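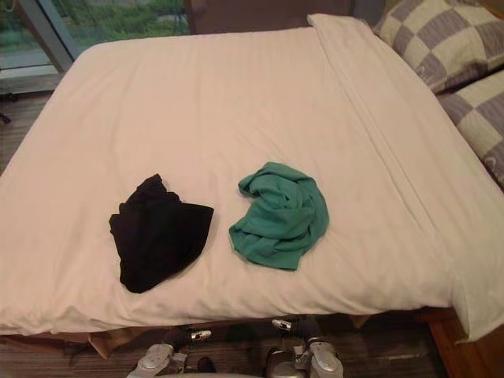

在床上叠衣服

搬到 Ornudberg 以后，我一直在床上叠衣服。以前住的地方有一张长餐桌，衣服收下来堆在桌子一头，从另一头开始叠，叠好的放在椅子上。现在的餐桌是折叠的小圆桌，放一台电脑和一个杯子就满了，叠一件衬衫袖子会垂到外面去。沙发太软，叠出来的东西没有边。试了一段时间，最后还是床最合适。

这篇写一下我现在怎么洗、怎么收、怎么叠，顺便把床单和枕套的事也记下来。上次写厨房抽屉，Maribel Urrego 在下面留言问我卧室怎么收，我当时回得很短，说等有空再写。

先说床。

房东留下来的床架和床垫都是旧的，床架没有毛病，床垫换过。新床垫比原来的厚，原来的床单一下子就不够用了，铺上去以后边上只能垂下来一点点，翻个身就整片跑出来。后来我买了 Stalleo 的白床单，宽 261 厘米，平单，没有松紧。这个尺寸在店里标的是给更大的床用的，我就是冲着多出来的那部分买的。两边垂下去很长，前面也能包住床垫的边。

白床单铺好以后要抹平。我的做法是站在床尾，两只手抓住单子的边，往上抖一次，让空气进去，等它自己落下来，再把前面的边往下拉。抖一次就够了，抖多了位置反而会歪。落下来以后用手掌从中间往两边推，推到边上再把多余的往下顺。床垫边缘那里总会有一些细的褶子，推不干净，我现在不管它了。

侧面多出来的布，我有时候会翻一层过来压进去，这样会有一道鼓起来的棱，从床头斜着一直到床尾的角上。好看是谈不上，但是晚上睡觉的时候单子不跑。Tamara Văduva 来帮我搬柜子那天看见了，说她母亲铺床是把四个角都折成信封的样子，塞得很紧，紧到钻被子都费劲。她给我演示了一遍，先把床尾的布塞进床垫底下，再把侧面的布提起来，提成一个三角形放在床面上，把下面垂着的那截塞进去，最后把三角形放下来，也塞进去。我照着做过几次，角确实整齐，可是我睡觉脚会往外蹬，第二天早上四个角全散了。后来就只塞一部分，其余的让它垂着。

垂着的部分有一个麻烦，就是容易碰到地。白布碰地很快就看得出来。我扫地的时候会先把垂下来的单子撩到床上去，扫完再放下来。拖地的时候更要撩，等地干透。有一回忘了，拖完把椅子搬回来，单子的边已经吸了一截脏水，只好整条拆下来重洗。

枕套是格子的，灰色和米色一格一格交替。跟白床单不是一套，是分开买的，买的时候只想着要耐脏。灰的那部分确实耐脏，米色的跟白的差不多，睡一阵子就发黄。洗的时候我把枕套翻过来，里面朝外，缝里的毛絮先抖掉。枕头平时摞在床头，一个靠着一个，白天坐在床上看书可以垫着背。叠衣服的时候我也不动它们，反正用不到那一头。

再说洗。

洗衣机是楼下公用的，一台 Hosoda，很老，面板上的字磨得差不多了，要靠旋钮的角度记程序。住户轮流用，门后挂着一张表，想用哪个时间段就在上面写名字。Wálter Pacheco 住在顶楼，他每次都把最早的一段写走，写得很大，占两格。我一般用晚饭前那段，洗完正好拿上来晾。

我分三堆洗：床单枕套毛巾一堆，深色衣服一堆，剩下的一堆。剩下的那堆最杂，浅色的上衣、袜子、厨房里的擦手布都在里面。白床单第一次洗之前，店里的人让我单独过一遍水，我照做了，水是有一点浑的。之后就跟毛巾一起洗，用 60 度。深色衣服用冷水，里子翻出来，扣子扣上，拉链拉好。

黑色的衣服有一个问题，沾毛。跟毛巾放在一起洗过一次，拿出来全是白毛，用胶带粘了一个晚上。之后黑色的东西再也没有跟毛巾一起进过洗衣机。绿色的我一开始也很小心，怕掉色，头几回都是在脸盆里用手洗，水确实是绿的，后来颜色越来越淡，再后来水就清了，现在跟深色的一起洗。青绿这种颜色在店里看着很亮，洗多了会沉下去一些，我觉得沉下去以后反而好搭衣服。

洗衣液用的是 Zorkum，桶装的，没有香味。瓶盖里面有刻度线，我倒到最低的那条线再少一点。以前倒得多，衣服晾干以后摸着发涩，领口的地方还有白印子，穿黑色的时候特别明显。减了量以后就没有了。柔顺剂不用，毛巾用了柔顺剂不吸水，这个我试过，擦碗的时候水在布上面滚。

洗之前掏口袋。这件事说起来很简单，但是我隔一段时间就会忘一次。纸巾是最糟的，一张纸巾在洗衣机里转完，整桶衣服都是碎屑，湿的时候粘着拿不下来，只能等晾干了再抖，抖得阳台一地。硬币还好，咣当咣当响，听见了也没办法停。最贵的一次是洗掉了一张月票，塑封的，水从角上进去，字全糊了，到售票处人家看了一眼就让我重新办。

晾在阳台上。阳台很窄，只能放一个晾衣架，翅膀打开以后人就出不去了，要先从靠里的一边挂起，挂完一排退一步。床单太大，晾衣架挂不下，我把它对折再对折，搭在栏杆上，用夹子夹住两头，过一阵出来翻一面。风大的时候不敢这么晾。冬天就晾在走廊里，从卧室门上面搭到衣柜门上面，底下走人要弯腰。

衬衫晾之前抖一抖，抓着肩膀的地方甩几下，领子用手抹平，袖子拉直。做了这一步，后面熨的时候省很多力气，有些棉布的可以不熨。T 恤我倒着挂，从下摆夹，夹子印留在下面，穿的时候塞进裤子里。毛衣不挂，平铺在毛巾上，铺在架子顶上。

收衣服的时候，我以前是一把抱下来，扔在床上，然后去做别的。做完别的回来，已经要睡觉了，就把那一堆搬到椅子上。第二天早上从椅子上那堆里翻一件穿。晚上椅子要坐，又搬回床上。有一阵子衣服就这么在床和椅子之间来回，到下次洗衣服的时候还没有进柜子，干净的和穿过的混在一起，只好拿起来闻。

这个毛病我改了很久。试过规定自己收下来马上叠，坚持不了，下班回来很累，看见一大堆就不想动。后来换了一个办法，一次只拿几件到床上。篮子放在走廊，衣服先放在篮子里，进卧室的时候顺手抓一两件带进来，放在床上，叠了，收进柜子，再出去做别的。路过的时候再抓一两件。这样叠衣服就没有一个专门的时间了，烧水的时候可以叠，等电话的时候可以叠。缺点是篮子会在走廊里待很久，Alina Bogdan 第一次来我家踢到过它。

拿进来的那几件，我放在床靠外的这半边，就是站着的时候手最容易够到的地方。放得太靠里，要弯腰，叠几件腰就酸了。床不算高，本来就得弯一点，能少弯就少弯。两件之间留一点空，叠的时候展开用得着。如果挨在一起，展开这件会压住那件，叠完发现底下那件又多了几道褶。

白床单当底子还有一个用处，深色的衣服放上去，哪里有毛、哪里有线头、哪里没洗干净，一眼就看得到。我在上面找到过好几次掉的扣子。浅色的衣服就看不太清楚，袜子里的白色短袜尤其容易混进去，叠完床铺掀被子的时候才掉出来。

下面是具体怎么叠，我按自己的习惯写，没有什么讲究。

T 恤。正面朝下摊开，用手掌从领口往下抹一遍。左边往中间折，袖子折回来，右边一样，折完是一个长条。长条从下摆往上对折，再对折，能立住就行。立不住说明折得太宽，或者抹得不平。我的抽屉不深，对折两次正好，再多折一次就太厚了，抽屉关上的时候会顶到上面。

衬衫。扣第一颗、中间一颗、最下面一颗，正面朝下，袖子往背后折，沿着身子往下放，不要横着搭，横着搭会在中间鼓起来。然后下摆往上折一小截，再对折。熨过的就挂起来，不叠。

裤子。两条裤腿对齐，裆那里有个尖角，往里折进去，变成直的，再从裤脚往上折三次。牛仔裤厚，折两次。

内裤和袜子。袜子我不翻口，翻口会松，两只叠齐对折就放进盒子里。盒子是装鞋的盒子剪掉了盖。以前我有很多不成对的袜子，单独放在一个袋子里等另一只出现，等了半年多，整袋都拿去擦鞋了。

擦手布和抹布。对折再对折，边对边，不用抹。有的人家抹布卷起来放，我试过，卷的那种从抽屉里拿一个，旁边的会散。

毛巾。先长着对折，再三折，圆边朝外放进柜子，看着齐。客人用的放在最上面那层。

围巾和不成形的薄布。这类最难叠，滑，抹平一头另一头又缩回去。我的办法是先找到两个角，提起来，让它自己垂直，再往床上放。放下去的时候动作慢一点，让下边先着床。如果直接在床上一团里找边，往往越找越乱，一边翻一边卷进去，最后还是要提起来抖。绿的那一类颜色，褶子特别显，阴影是深绿的，像皱了很多，其实用手抹一抹就没了。黑的正好相反，皱成什么样都看不大出来，穿出去在太阳底下才看得见。

床单本身怎么叠也说一下，很多人问过我这个。平单好办，难的是一个人叠，布太大，手臂不够长。我把它先铺在床上，四个角跟床的四个角对上，然后从床尾拉起来往床头对折，再从左边往右边对折，这时候已经小了一半又一半，可以拿在手里了，再折两次就能放进柜子。有松紧的那种我叠不好，看过别人把四个角套在一起，套进去以后翻过来，我的总是套着套着有一个角翻不出来。Cristian Huamán 说他干脆不叠，两条床单轮着，一条拆下来洗，晾干当天就铺回去，柜子里永远没有床单。我觉得也可以，不过这里冬天晾不干。

枕套我叠好以后，塞进床单的最后一层里，一套放在一起。换的时候拿一包出来，不用到处找。因为枕套和床单不是一套，不这样放我经常拿出来一条白床单，枕套却还在脏衣篮里。

换床单的频率，我原来没有数，想起来就换。后来在手机日历上标了一下，每 7 天换一次，夏天出汗多的时候中间再换一次枕套。标了以后发现自己以前隔得比想的久多了。

还有熨衣服。熨衣板买过一个，占地方，收起来也占地方，后来送给了楼上。现在熨也在床上，垫一条旧毛毯，毛毯上面再铺一块旧床单。床垫软，熨斗压下去会陷，垫厚一点能好一些。领子和袖口这种地方还是熨不好，要硬的底，我拿一块切菜用不到的木板包上毛巾，放在领子下面。熨斗的线不够长，插座在床头那边，所以熨衣服的时候枕头要搬开。这是我唯一会搬枕头的时候。熨完了把枕头摞回去，不然晚上躺下来才想起来枕头还在椅子上。

叠完之后，放回柜子也要写两句，因为我叠得不错但是收得很差。柜子是房东的，左边挂衣服，右边是隔板，隔板之间的距离很大，叠好的 T 恤摞得很高，抽下面一件上面的全倒。我在隔板中间加了一块板，拿两个小木块垫起来的，没有打钉子，退房的时候可以拿走。加了以后每一摞矮了一半。黑色的一摞，绿色蓝色的一摞，白色灰色的一摞，早上不开大灯也能拿对。黑色的一摞里面有短袖有长袖，不开灯经常拿错，这个还没有想出办法，可能长袖要换到别的地方去。

不穿的衣服我放在床底下，用拉链袋装着。前面说垂下来的床单碰地，但是它也能挡住床底下的袋子，从门口看不见。换季的时候把袋子拖出来，先用湿布擦一遍袋子的外面再放到床上打开，灰很多。十月那次换季，我拖出来忘了擦，直接放在白床单上，留下一个长方形的灰印子。

有人会说床上叠衣服不卫生，外面穿过的裤子放在睡觉的地方。我叠的都是洗过的，穿过还要再穿的那种挂在门后的钩子上，不上床。钩子一共两个，挂满了就得洗，这也算一种提醒。外套和包不进卧室，放在门口。

也有人买那种叠衣板，塑料的，左右各翻一下，出来的大小完全一样。Maribel 送过我一块。用来叠 T 恤确实整齐，就是慢，而且在软的床上板子会歪，要一只手按着。我用了一阵放到柜子顶上了，后来亲戚家的小孩来，拿它当书翻来翻去，很喜欢，就让他带走了。

花了多少钱也记一下，方便以后查。床单和两个枕套加起来刚好 100，枕套打了折。洗衣液另算，一桶用得很久。隔板那块板子是在楼下杂物间旁边捡的，问过了，没人要。木块是以前做别的东西剩下的。鞋盒不要钱。

补几件零碎的。

衣服干没干，摸腰头和腋下的缝，别的地方干了这里还是潮的。收得早了放进柜子，柜子里会有味道，整摞都要重新洗。我现在宁可多晾一夜。

白床单上沾了圆珠笔印，用酒精棉点着擦，擦一下换一块棉花，印子淡了很多，仔细看还有一点。咖啡的要马上冲冷水。防晒霜的黄印我没有洗掉过，谁有办法请告诉我。

掉色的检查，拿一块白的湿布在衣服里面的缝头上按一会儿，看有没有颜色。新的深色衣服我都按一下。

夹子要买结实的，便宜的晒一个夏天就脆了，一捏断成两截，断下来的那截还会掉到楼下人家的花盆里。我下去道过歉。

卧室那面深棕色的墙吸光，傍晚叠衣服要开灯，不开灯黑的和藏青的分不出来。我想过在床边加一个夹灯，还没买。

洗衣机那张表，现在改成了可以擦的板子，Wálter 还是占两格。

下次写走廊的篮子，打算换一个窄一点的，量过了，鞋柜和墙之间的那条缝勉强能放进去，就看把手会不会顶到开关。有用过窄篮子的可以在下面说说，最好写一下底下有没有轮子。

2020年8月16日

评论

Maribel Urrego：叠衣板给小孩当书我没意见。防晒霜的印子我用洗洁精先搓过再洗，淡了一些，没有全掉。你要试的话在边角上先试。

Alina Bogdan：篮子请一定换。另外问一下，平单那么宽，洗完拧得动吗？我家的放进洗衣机里会把别的东西都裹进去，出来一个大球，球里面的毛巾还是湿的。

博主回复：会裹。我现在床单单独洗，枕套也先拿出来，毛巾放下一桶。真的裹了就拆开抖一遍再脱一次水。拧是不拧的，太沉了。

Cristian Huamán：补充一下，我那两条床单后来变成三条了，因为有一条晾在外面赶上下雨。所以柜子里现在有床单了，也没叠，塞着的。

Tamara Văduva：信封角散掉是因为你床尾塞得不够深，手要伸到手腕那里。下次过来我再给你塞一次，你睡一晚看看。

博主回复：好，带上我上次借你的卷尺。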